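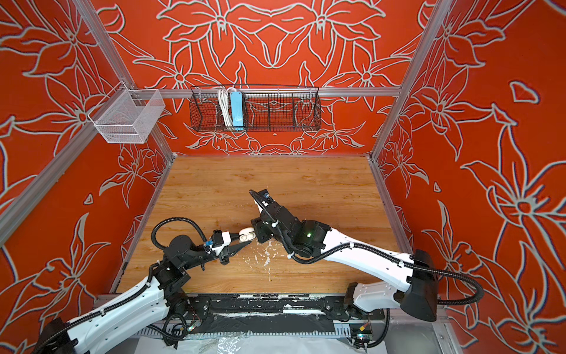

July, late, 11:40 p.m.

The new planner went onto the two-arm cell this morning. Natine's release notes promise "human-like handover out of the box." I have been reading sentences like that for long enough that I went and got coffee first.

Installed fine. I'll give them that. The last Natine build wanted a different version of everything I own and left the left arm's driver talking to a port that didn't exist. This one came up clean and found both arms, and the little status page went green down the whole column. Green means the processes are running. It says nothing about whether they are running toward anything sensible.

The task is the same as it's been for weeks: left arm has the white case, right arm comes in and takes it. Small, smooth, rounded, no flat side worth the name. I picked it on purpose because the demo video uses a block of foam you could grab with oven mitts.

First hour was the usual. The planner treats the handover as one problem for both arms, where the old Gravanero stack planned the left, froze it, and then planned the right around it. On paper the joint version should win. The left can turn its wrist to present the thing and the right doesn't have to reach over its own elbow. And I did see some of that. The left wrist rolled a little as the right came in, before contact, without my telling it to. I sat there and watched it do that several times and felt almost kindly toward it.

Then I pulled the logs. The roll is there whether or not the right arm is coming. I ran the left alone, right arm parked, and it does the same polite little turn to an empty spot in the air. So either the cost term leans that way by default or the thing learned a habit from whatever they trained it on. It looked like cooperation and I was ready to write it up as cooperation. Good reason to run the boring control every time.

Numbers, so I don't fool myself next week. I replayed 2,000 start poses in simulation with the real joint limits and the orange walls modeled as solid. It found a plan for 1,736. The old stack does better than that, though its plans are ugly and slow. Of the ones that failed, most died with the same error, "no feasible terminal state," which is a message you could print on a mug and it would be as much use. I had to turn on the verbose flag to find out it was the left elbow against the side panel. It keeps a safety margin around the wall that I never set and can't find in the config. Searched for it for an hour. It's compiled in. Wrote to Natine support, got the automatic reply.

On the real arms I did 39 handovers before I stopped. I am not going to put a success rate in here because I kept changing things, and a rate over changing things is just a number I'd end up quoting to someone. What I can say is how it goes wrong. The right gripper arrives slightly low, the tips touch the curve of the case and push it before they close, and the left gripper, which is position-controlled and doesn't care, holds its ground until the thing skids. There's a force threshold meant to catch this. It triggers, but late. By the timestamps the stop comes 5 control cycles after the spike, and I think that's the filter they put on the wrist signal, somebody smoothing it so the plots would look nice.

Which brings me to perception, the part I trust least. The pose estimate on a plain white rounded object is a guess with a confidence score attached. It told me 0.97 on a frame where it had the case upside down. I don't know what that number measures. How sure it is that it's looking at something, maybe. The Garrido tracker we used in spring was worse at finding things, but when it lost one it said so and quit publishing, and everything downstream stopped. I miss that. I'd take a module that goes quiet over one that keeps talking.

One thing I didn't expect. I taped over the learned grasp scorer (well, set its weight to zero) and let the plain geometric one choose, and the low arrival mostly went away. Could be luck. I only had time for a handful and I was tired, and I'd moved the home pose in between, so there are two changes in there and I can't say which one did it. Should have done them separately. I know better.

Brumport wants to see it soon and they'll want to see it going fast. At full speed everything above looks wonderful right up until it doesn't. I'd like to show them at a third of that, with the left-arm-alone run first so they can see the wrist turn for what it is. I expect to be argued out of it.

Still, to be fair to the software – it replans in the middle of a motion without the jerk the old stack had. I nudged the target by hand, in the interface, a couple dozen times, and both arms bent toward the new spot smoothly. That part is real, I checked it with the logging on and again with it off, and somebody there did good work on it. I wish they'd put that in the release notes and left "human-like" out.

Tomorrow: home pose back to where it was, scorer weight zero, nothing else touched. Then scorer back on. Then look at the raw wrist signal before the filter, if I can get at it. Also the clock offset between the two arms, which I keep writing down and not doing.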